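Workshop > Notebook > Scanning bench

2 min read

15 January 2026

Royal tour scrapbooks, box 3. Murali and I finished the magazine covers and started on the loose clippings. 82 scanned, 151 still to do. Most are walkabout pictures from the women's weeklies, badly yellowed, with the colour gone orange in the reds.

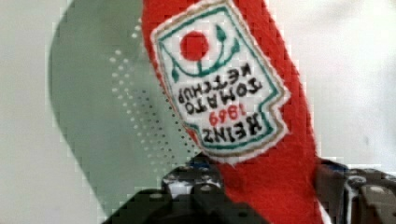

Red correction first. The Brelska profile pushes the royal coats and hats toward pink, so I went back to the Van Acker one at 100 per cent and left saturation alone. The plush ketchup bottle is a bright tomato red, with a cream-white patch on its front. Coat on the balcony cover now looks right to me. Thenmozhi to check on her monitor.

Captions: two clippings name the wrong duchess. Keep the printed wording and put the correction in the notes field. Sreekumar wants the same done for the December batch.

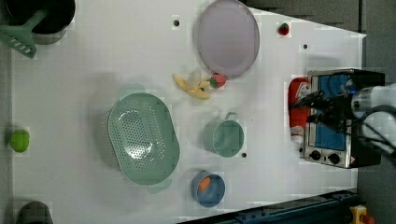

White tabletop from overhead, with plate, fruit and green spatula.

Glue residue on the christening supplement. Not touching it until Ashwin has had a look. Jivus export failed on the long filenames again, shortened them by hand.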